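## The supply drawer, again

Another October, another email asking us all to "take a moment" and sort out our desk supplies before the new order goes in. I have worked at Nisosville for seven years and I have taken that moment every time. The drawers fill back up by spring.

This year's version came from Birthe Norðdahl, who wants each desk to go through what it has and put it in one of two boxes, Keep or Share. The thinking is that we keep ordering things we already own. I don't doubt that. I do doubt that a box marked Share will change it. The last one sat by the copier until the tape on the bottom gave out, and I never saw a single person take anything from it.

Still, I went along. My view on staplers is that you can't judge one from the outside. Open it flat, look along the metal channel where the staples sit, and check for a bent one stuck at the front. If the channel is clear and the arm swings without a fight, it goes in Keep. Khurram Qureshi thinks this is far too much effort for something you can replace over the counter, and he may be right, but then he is also the person who borrows mine.

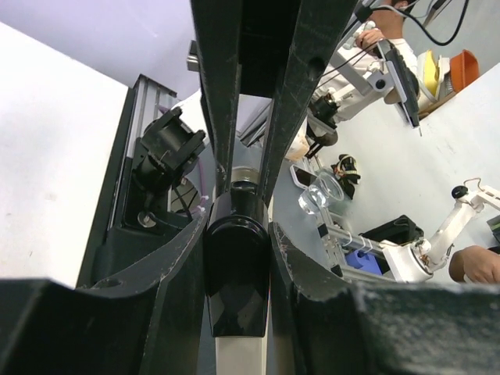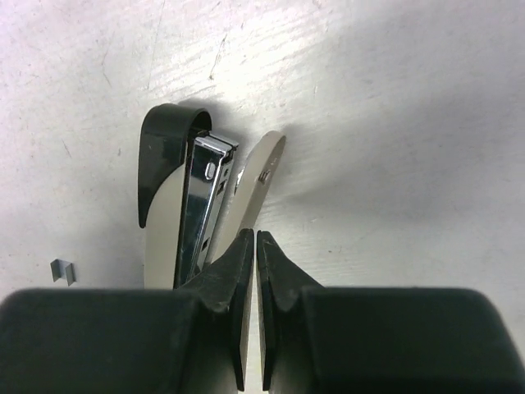
*Second photo: stapler opened up, metal channel showing.*

The new order form is the other thing I'd like to grumble about. We are moving from Tatard to Gallis, and the Gallis form runs to six pages. It has 73 lines for paper goods alone and one line for staples, with no place to write the size. Anyone who has tried to force the wrong staples into a desk stapler knows how that ends. I asked whether we could add the size by hand in the margin and was told the form gets scanned, so probably not. Write it in the margin anyway.

Chiharu Noguchi has suggested we skip the boxes and keep one shared shelf with a sheet of paper taped to it, where you write down what you took. I like this better, mostly for being cheaper, though I'd want to see the sheet after two weeks before I praise it. Our sign-out sheet for the umbrellas has been blank all year and we have no umbrellas.

If you do want to take part, bring your boxes to the second floor before lunch on Friday. Dried-up pens go in the trash, please, and not in Share. Ewurabena Dogbe will be taking the order forms at the same time, and she would like them filled out in ink.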